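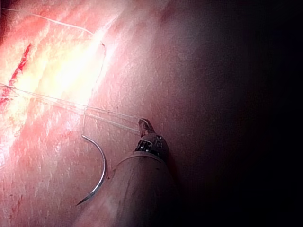

Needle, thread, and the bit that needs closing.

Quick one tonight, cooking for 16 tomorrow and the sprouts arent even bought. But I promised a stitching post back in October so.

Sewing up tissue is not like sewing a hem. I went in thinking it would be, I've taken up enough curtains. The needle is curved for a start, so you don't push it, you roll it. Follow the arc round. Push straight and it drags, and you get a nasty wide hole where you wanted a tiny one. My first go at the Hafstein evening class looked like a badly laced boot.

And the thread! Goes everywhere. Leave a long tail and it loops over whatever you're trying to look at, cut it short and there's nothing left to tie with. Panagiotis Triantafyllou, who taught us, kept saying slow hands, short pulls. Wrote it on the inside of my notebook. Still forget.

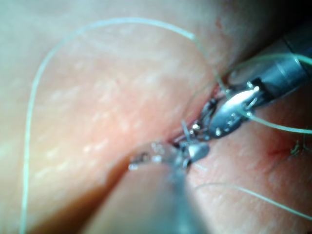
Then the edges. They have to meet properly, not roll under, and not be yanked together so tight they pucker – that was my big fault, pulling. You want them just touching. One tip passes the needle, the other is ready to take it as it comes up, and if you grab it right at the point you blunt it. Grab a bit further back. I must of blunted 29 of the things before that went in.

Anyway. Next block of classes is at Stoststead after new year, 80 for the lot, bring your own notebook. I've put my name down again. Knots this time, which I am dreading – left over right, right over left, and then it slips.

Right, sprouts.

2 comments
16 shares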